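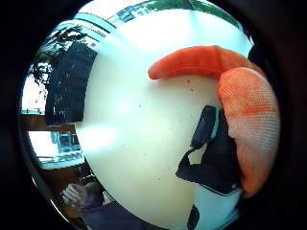
그림 3. 파지 도구 탑재 카메라의 근접 시야. 주황색 니트 장갑과 남색 스트랩이 우측에, 실내와 창이 좌측에 나타난다.

2024년 4월 16일 | Fletcher Pearce

4.2 Tridov 핸드헬드 그리퍼 키트의 시야 특성

본 절에서는 Doolan사가 공급하는 Tridov 키트를 대상으로 근접 시야의 가림과 주변부 왜곡을 검토한다. 시험은 Brultbridge 실험실에서 수행하였으며, 조작 기록 231건 중 보정 파일이 누락된 기록을 제외하고 분석하였다. 카메라 설정은 출고값을 유지하였다.

그림 3에서는 크림색의 매끄러운 곡면이 시야 중앙의 대부분을 차지하며, 그 좌측에 부드러운 반사광이 나타난다. 장갑의 사선 조직은 식별 가능한 수준으로 기록되었다. 반면 좌측의 실내 영역은 강하게 휘어 있어, 천장의 밝은 띠도 호 형태로 나타난다. 이러한 영상에서 직선 특징점에 의존하는 자세 추정은 왜곡 보정을 전제로 해야 한다.

제조사 보정 절차는 보정판 영상 40장을 요구하고, 1회 수행에 20분이 소요되었다. 보정 후 자세 추정에 성공한 기록의 비율은 93%였다. 실패 기록은 중앙부 가림이 지속된 구간에 집중되었다. 비교 대상인 Tullari 키트는 시야각이 좁아 주변부 왜곡이 작았으나, 손목 회전 시 배경 특징점을 더 자주 상실하였다.

스트랩 고정 방식은 장갑 착용 상태에서도 사용할 수 있었다. 다만 장갑 두께에 따른 파지력 변화는 측정하지 않았으며, 키트에 포함된 소프트웨어에는 가림 구간을 자동으로 표시하는 기능이 없다. 해당 구간의 선별은 수작업으로 진행하였다.

댓글

visionlab_k: 보정 파일이 누락된 기록이 몇 건인지 본문에 명시해 주시면 좋겠습니다.

서보모터: Tullari 쪽도 동일한 보정판을 사용했나요? 제조사 기본판은 크기가 달라서 직접 비교가 어려울 것 같습니다.

mjh: 9월에 같은 키트를 도입할 예정입니다. 장갑 두께별 결과가 추가되면 참고하겠습니다.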